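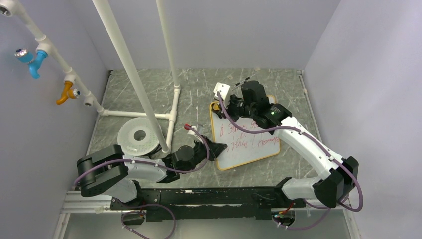
Home Services Roads Winter FAQ Contact

Driveway and Kerb Markers: Frequently Asked Questions
2nd September
By Mervyn Hollis

When can markers go in?
Any time before the ground freezes. In Skirnstead the top layer is usually hard by January, and driving a marker after that tends to split the base. Residents on the Hidwood clay should use a pilot hole at any time of year.

How deep should a marker be set?
12 inches in undisturbed soil. Gravel shoulders need 16 inches, measured from the compacted surface and not from loose stone.

How far from the pavement?
35 centimetres from the edge, on private land. Markers set closer will be struck by the plow wing and are not replaced by the municipality.

Which colours are accepted?
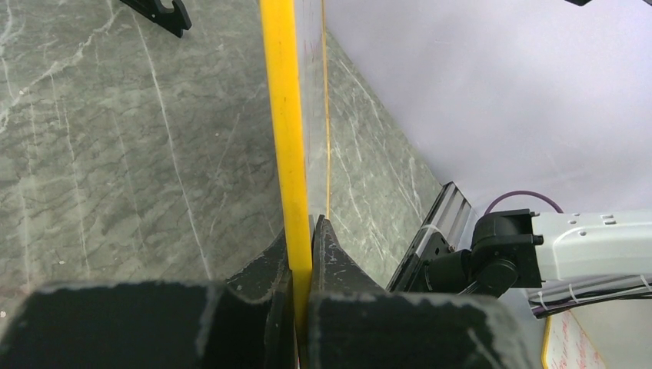 Orange, yellow and lime green are accepted on all local roads. White and grey are not. Colour should be solid, with no bands or printing. A bright, saturated yellow like the one shown is suitable, and the slight gloss is fine. A long, slender rod of this sort is also easier for operators to sight past than a flat board. Reflective tape is optional on side streets and required on Manninen Road.

Can I use rebar or steel pipe?
No. Metal markers damage plow edges and are a hazard once buried. Any found in the road allowance will be pulled.

Who is liable if a marker is hit?
The owner, if it stands in the road allowance. If it stands on private land at the correct setback, file a damage claim with the roads office – include the civic address and a measurement from the pavement.

Do private contractors follow the same rules?
Yes. Driron holds the current contract for laneways and works to the same setback. Its crews set 3,000 markers each fall and remove them in spring. Markers placed by residents are left alone.

Do I need a permit?
Not for markers on your own frontage. A shared driveway needs written agreement from both owners, kept on file at either address.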